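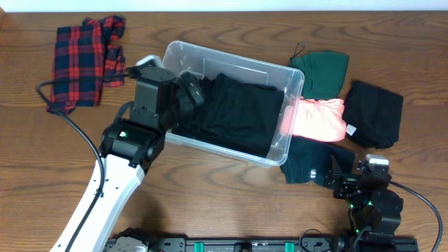
About Umoseck

Print this page | E-mail this page

Umoseck is a small research group that tests claims about robot learning. We don't sell a robot and we don't have an app. Other labs and companies send us a method, and we try to get the same result on our own bench, with our own clothes and our own two-armed set-up. Quite often we can't.

We started with folding and packing laundry, mostly out of irritation. A video of a robot putting a shirt in a bin tells you that it went well once. It doesn't say how many tries were thrown out, who laid the shirts on the table, or what the thing does with a garment it hasn't met before. Cloth is a good place to ask, as a shirt is never quite the same shape two times running.

How we work

Every method gets the same treatment. We write down what counts as a success before the first trial and we don't change it afterward. A sleeve hanging over the rim of the bin is a failure. So is a fold that comes apart on the way in. Every trial is kept, including the dull ones and the ones where an arm stops for no reason we can find.

Our longest study so far is Drumier, which looked at whether training on more human demonstrations makes packing more reliable. We ran 2,049 trials. More demonstrations helped with the garments the system had been trained on. With 19 garments it had never handled, the gain was so small that we would not bet on it showing up again. Dark clothing lying against other dark clothing gave the most trouble, and we still can't say whether the cameras or the training is to blame.

Makero is the follow-up, begun in February. It asks whether the order in which things are packed matters. Our early numbers say yes, but they come from three garment sets and should be treated as a hint.

What we don't claim

We don't know if any of this carries over to a real laundry, or to a home with a cat in it. Our table is flat, our light is steady and our bin stays put. Mughal, our shared trial log, is open to anyone who wants to check our scoring. Two of our own results have been withdrawn after outside readers did so, and both are still listed, with the reasons.

Working with us

We take paid testing work, on the condition that we publish whatever we find. Some companies lose interest at that point.

E-mail this page | Print this page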